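About us

Hello, and welcome to the Stokent Hand Club page! I'm Rosemarie Kleinschmidt and I look after the club, along with Grigoris Drakos, who does most of the soldering and all of the complaining about cables. We're an after-hours robotics club for students and anyone else at Stokent who fancies joining in, and what we care about is hands. Wheels are great fun, but there's a very good wheels club down the corridor already.

We began with a one-joint claw that Grigoris made out of the insides of a printer. It could close. Opening was a separate project, and took until November. Since then we've moved on to proper two-fingered grippers that you hold and work yourself, so a person does the job with the same fingers a robot would have, and the recordings go towards teaching an arm to do it later on.

Most of our members' favourite sessions happen in ordinary kitchens — cramped ones, with shopping on the floor and pans all over the place. A clean bench teaches you very little about where people keep things! This year's main task is chopsticks. They're thin, they roll, they cross over each other, and they go into a pot at whatever angle they like.

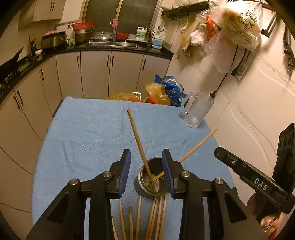
Chopstick task: fingers open around the metal strainer cup, more chopsticks waiting in front.

We call the whole thing the Sundard Challenge (it was a typing mistake on the first sign-up sheet and it stuck). Teams get a bundle of chopsticks and something to stand them in, and have to move the lot using grippers only. You can go one at a time or be brave and take several together. I'm a one-at-a-time person. Grigoris isn't, and he spends a lot of his evenings under the table picking things up.

New members always squeeze too hard at first, then too softly, and after a session or two they stop thinking about it. We do a short warm-up with pencils, then straight on to the real thing. Afterwards we sit down with tea and watch the recordings back, and that's when the arguing starts. Did the stick slip, or did you let go early? Should you come in from above or from the side? I could happily do this bit all night, and we've been asked to leave by the building more than once.

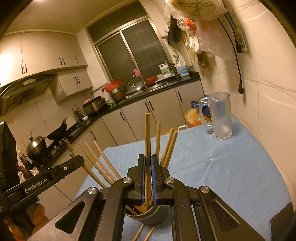
Polyxeni Theodorakopoulos wrote to us after her first term that she had joined to learn programming and ended up caring far more about finger pads, and that she'd tell anyone starting out to practise letting go as much as picking up. I've pinned that one to the cupboard door.

You don't need any experience to join. If you can already code, lovely, we'll put you on the sorting and labelling of recordings, where there's always a backlog. If you can't, we'll put a gripper in your hands and see how you get on. Tie long hair back, please, and leave dangly bracelets at home.

We meet at six in the evening in term time, in the Grerix room, up the stairs and past the lockers. Knock loudly if the door's shut. Spare parts, old kitchen bits and biscuits are all gratefully received — ask for Rosemarie or Grigoris.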